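Startseite > Bibliothek und Archiv > Rundgänge > Arbeitsplätze im Lesehaus

Arbeitsplätze im Lesehaus Prevanbridge: Eine Bildergalerie

Veröffentlicht am 2019-10-19 — Text: Elsa Ikonen, Abteilung Benutzung

Das Lesehaus Prevanbridge stellt seinen Mitgliedern und Gästen dauerhaft eingerichtete Schreibplätze zur Verfügung. Insgesamt umfasst das Haus 55 Plätze, verteilt auf den Altbau und den Seitenflügel Plarklow. Sie werden für jeweils ein Semester vergeben und dürfen in dieser Zeit nach eigenem Bedarf ausgestattet werden. Die Galerie gibt einen Eindruck davon, wie ein solcher Platz im Alltag aussieht.

Die Grundausstattung ist in allen Räumen dieselbe: ein Schreibtisch mit weißer Platte, ein Bildschirm und eine Leuchte. Hinzu kommt, was die Nutzerinnen und Nutzer selbst mitbringen. Die Hausordnung lässt hierfür bewusst Spielraum. Persönliche Gegenstände sind zulässig, solange Rettungswege und Steckdosen frei bleiben und der Nachbarplatz nicht beeinträchtigt wird. Getränke sind an den Schreibplätzen ausschließlich in Gefäßen mit Deckel gestattet; in den Magazinräumen gilt weiterhin ein vollständiges Verbot von Speisen und Getränken.
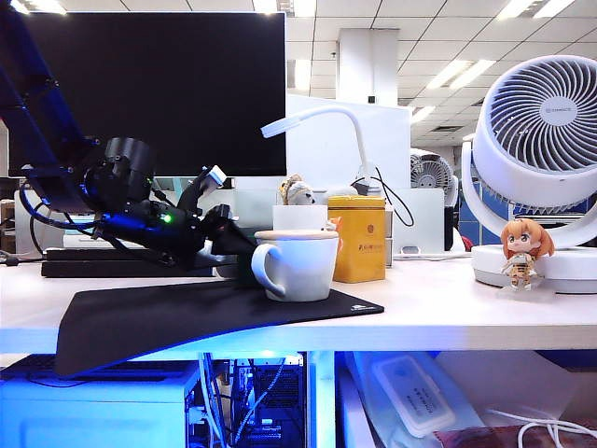

Der Regelung über verschließbare Gefäße ging eine längere Abstimmung mit der Restaurierungswerkstatt voraus. Katsuhiko Shimada, Leiter der Werkstatt, hatte zunächst empfohlen, Getränke auf die Teeküche im Erdgeschoss zu beschränken. Nach einer Probezeit, die im Februar endete, wurde die heutige Fassung in die Hausordnung übernommen. Für Bestände aus dem Nachlass Magbanua gilt sie nicht: Diese werden nur im Sonderlesesaal vorgelegt und dürfen nicht an die Schreibplätze mitgenommen werden.

Zur Beleuchtung ist anzumerken, dass die Leuchten mit biegsamem Hals nach und nach die älteren Klemmleuchten ersetzen. Der Lampenkopf lässt sich zum Bildschirm oder über die Schreibfläche drehen. Wer mit großformatigen Vorlagen arbeitet, kann an der Auskunft eine zweite Leuchte entleihen. Die Ausgabe erfolgt gegen Vorlage des Benutzungsausweises und ist auf den jeweiligen Öffnungstag begrenzt.

Eine Anmerkung betrifft die Höhe der Bildschirme. Untersätze können an der Auskunft angefordert werden. Bücher aus dem Bestand des Hauses dürfen dagegen nicht als Unterlage dienen — auch dann nicht, wenn es sich um Dubletten handelt. Eigene Bücher sind von dieser Bestimmung ausgenommen. Am Platz gestapelte Bände aus der Ausleihe sollen so liegen, dass die Signaturen beim abendlichen Rundgang ohne Umräumen gelesen werden können. 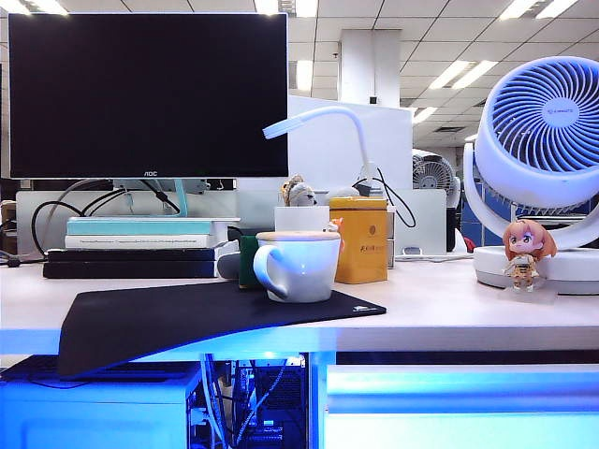

Schreibplatz mit Bücherstapel unter dem Bildschirm, weißem Becher mit Deckel und gelber Dose. Aus dem Stiftehalter schaut ein Plüschtier.

Die Handbibliothek des Seitenflügels zählt gegenwärtig 3552 Bände, davon stehen 1228 in unmittelbarer Reichweite der Schreibplätze. Weitere 356 Titel sind zur Neuaufstellung vorgesehen und bis auf Weiteres nur über die Auskunft erhältlich. Mawuli Amoah betreut die Umstellung und nimmt Hinweise zu fehlenden oder falsch eingeordneten Bänden entgegen. Im Katalog Sena sind die betroffenen Titel mit dem Vermerk »in Bearbeitung« gekennzeichnet.

Hinweise zur Bewerbung um einen Schreibplatz

Anträge sind schriftlich an die Abteilung Benutzung zu richten. Beizufügen sind eine kurze Beschreibung des Vorhabens sowie die Angabe, ob ein Platz im Altbau oder im Seitenflügel gewünscht wird. Ein Anspruch auf einen bestimmten Tisch besteht nicht. Bei Ablauf der Nutzungszeit ist der Platz vollständig zu räumen; zurückgelassene Gegenstände werden vier Wochen lang an der Pforte aufbewahrt. Verlängerungen um ein weiteres Semester sind möglich, sofern keine Warteliste geführt wird.

Auskünfte zur Ausstattung der Plätze erteilt Huw Jenkins, Technischer Dienst. Dort werden auch Defekte an Leuchten und Bildschirmen aufgenommen. Das eigenmächtige Öffnen oder Austauschen hauseigener Geräte ist nicht gestattet. Für Fragen zur Hausordnung wenden Sie sich bitte an Amado Lumbao im Sekretariat.

Die Galerie wird im Laufe des Winterhalbjahres um Ansichten aus dem Altbau ergänzt.

Zuletzt aktualisiert: Abteilung Benutzung, Lesehaus Prevanbridge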